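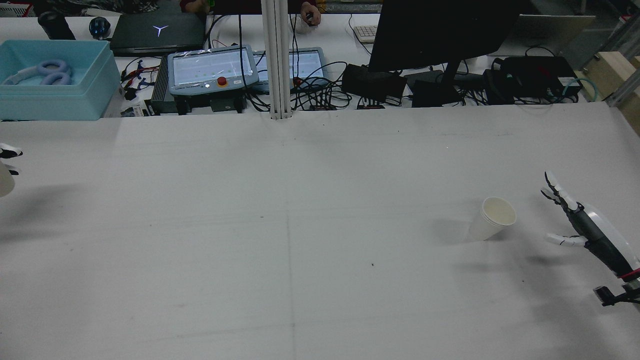

Figure 1. A paper cup, white, upright.

The Mug in the Cupboard: Why Students Who Own Reusable Cups Still Buy Paper Ones

Cyprian Stępień and Marianna Kurek
Introduction to Environmental Behavior, final project report
Imstead College, March 2020

1. Background

The Brurkelano is the coffee counter on the ground floor of Engelbrecht Hall. It sells drip coffee, tea, hot chocolate and a soup that we did not include in the study. Last July the college gave every incoming student a Wilell travel mug with the college crest on it, and the Brurkelano began taking a dime off any drink poured into a cup the customer had brought along. A poster went up to announce this. It hangs behind the door, so it can be read in full by anyone who is inside with the door closed and facing away from the counter.

The idea behind the program is easy to state. Paper cups go in the trash, most of them have a plastic lining that our local recycling plant won't take, and a student with a free mug and a small discount ought to use fewer of them. We wanted to find out if that had happened. We both drink a lot of coffee and we both own the mug, and before the project started one of us had never taken hers out of the box. She has asked us to mention that his was being used for pens.

2. Questions

We set out to answer two questions:

How many drinks at the Brurkelano are sold in cups that customers bring themselves?
Why do students who own a reusable mug not bring it?

Our proposal had a third question, on whether a bigger discount would work better. Our instructor wrote "with whose money?" next to it and we took it out.

3. Method

3.1 Counting

We sat at the table by the window and kept a tally of every hot drink sold, with one column for paper cups and one for cups brought from home. We split the hours between us and covered the morning rush, the gap between late morning classes and the slow part of the afternoon. Evenings were left out. The counter stays open in the evening, but Marianna has lab and Cyprian has a job.

The tally rules took longer to settle than we expected. A customer who buys three drinks for friends counts as three drinks. A refill in a paper cup the person already had counts as a paper cup, on the grounds that it was one to begin with. Marianna disagreed with this and still does. Two cups stacked together to keep from burning someone's fingers count as one drink, which means our paper number is a little kinder to the customers than they deserve.

We also had a plan for what to do if somebody asked what we were writing down. We were going to explain the study only after their drink was poured, so as not to affect their choice. In the whole counting period the only person who asked was a professor who thought we were inspecting the building.

3.2 Survey

The survey was a single printed page with six questions. We handed it out in the lobby of Engelbrecht Hall and in two dorm lounges. It asked whether the person owned a reusable mug, where the mug was at that moment, how often they bought a hot drink on campus, whether they knew about the discount, and what would get them to bring the mug more often. The last question was left open with three blank lines under it. Most people used half of one.

3.3 Carrying the mug ourselves

Partway through we decided that we had no business judging anyone until we had tried it, so we both agreed to carry our own Wilell mugs for the rest of the project and keep notes. This part of the work is not science and we have kept it in its own section.

4. Results

4.1 Drinks sold

We counted 755 hot drinks. Of these, 78 were poured into a cup the customer had brought. That is just over one drink in ten. The other nine went out in paper, nearly always with a lid, and often with a sleeve and a wooden stirrer as well.

The share was better in the early morning and got worse all day. Our guess is that people leave their rooms with a clean mug, use it once, and then spend the rest of the day with a dirty one. There is a sink on the ground floor of Engelbrecht Hall, in a closet, and the closet is locked.

A large part of the reusable column was also the same faces. We didn't record who anybody was, but after a few mornings you know the man with the dented green thermos, and he comes back twice before noon. If he transfers, the program will be in trouble.

4.2 Survey answers

We got 88 completed surveys. In these, 65 people said they owned a reusable mug, so a lack of mugs is not the problem at Imstead. When we asked where the mug was right now, the most common answer was some version of "in my room." Others were in a car, at a parent's house, under a bed, and in one case "lost, but I still think of it as mine."

The discount was much less famous than the mug. Many of the people who owned one had no idea there was money off. Several who did know thought it applied only to the college mug. It applies to anything that holds liquid, and we saw the counter staff honor it for a jam jar.

The open question gave us the most useful material. We sorted the answers into loose groups.

Washing. This was the biggest group by a wide margin. People don't mind carrying a mug. They mind carrying a mug with old milk in it. "I would bring it if I could rinse it anywhere that wasn't a bathroom" was one answer, and several others said the same thing with stronger words.

Bag space. The Wilell mug is tall and does not fit the side pocket of most backpacks. Inside the bag it has to share with a laptop, and people do not trust the lid.

Embarrassment. We had not expected this one. A few people wrote that handing over a mug holds up the line and that they can feel others waiting. We had watched that line for hours and never saw anyone sigh at a mug. They sighed at people paying in coins.

Forgetting. This is a real answer, but it is hard to do anything with it.

The amount of the discount was hardly mentioned. One person asked for free coffee, and we think that would probably work.

4.3 Notes from carrying the mug

Cyprian kept it up with two lapses. The first was on a day when he left the mug in a lecture hall and went back for it, missing the coffee entirely. The second he describes as a personal failure and will not discuss. His lid does leak, though only if the bag is put down on its side, and his copy of the course reader now has a brown edge on chapter four.

Marianna had no lapses but drank less coffee. If the mug was dirty she went without, and by her own notes she was "worse company but richer." We think this is an interesting result. A mug rule can cut down on paper cups without a single extra drink going into a mug, and our tally could never have caught it, as it only counted people who bought something.

5. Discussion

The program gave out mugs and a discount. Students already have the mugs and mostly don't care about the discount, so what is left is the trouble of keeping a mug clean and getting it across campus. Neither of those is on the poster.

If we had to pick one change, it would be unlocking the sink. A sprayer of the kind bars use to rinse glasses would be even better, but the sink exists and the door has a key. Moving the poster would be the cheapest change, and we offered to do it ourselves. We were told that posters in Engelbrecht Hall can be moved only by the office that put them up, and that the office that put this one up has since been merged into another office.

A second idea came from the counter staff, who suggested asking "Did you bring a cup?" before reaching for the paper ones. At the moment the paper cup is in the barista's hand before the customer has finished ordering, and it takes a certain kind of person to interrupt at that point. We like this idea a lot. It costs nothing and could be tested over a week or two by some other pair of students with a free window table.

6. Limits of the study

Our counts cover one counter in one building. Engelbrecht Hall is mostly science classes, and it may be that the art building is full of people drinking from things they made themselves. We left out evenings. Our survey sample was whoever was willing to stop, and people who stop for a survey about mugs may feel more strongly about mugs than the general public.

People also tend to say nice things about themselves on paper. The share of people in the survey who told us they bring a mug "most days" does not fit comfortably with the tally. Either they all drink tea in the evening, or some of them were being hopeful.

Last, both of us bought paper cups of coffee during the first days of counting, and those drinks are in the data. We talked about removing them and decided that we were customers like anybody else.

7. Acknowledgments

We thank the staff of the Brurkelano for letting us keep the window table through the morning rush, and for the jam jar information. The tally sheets and the blank survey are in the appendix. Some of the tally sheets have rings on them.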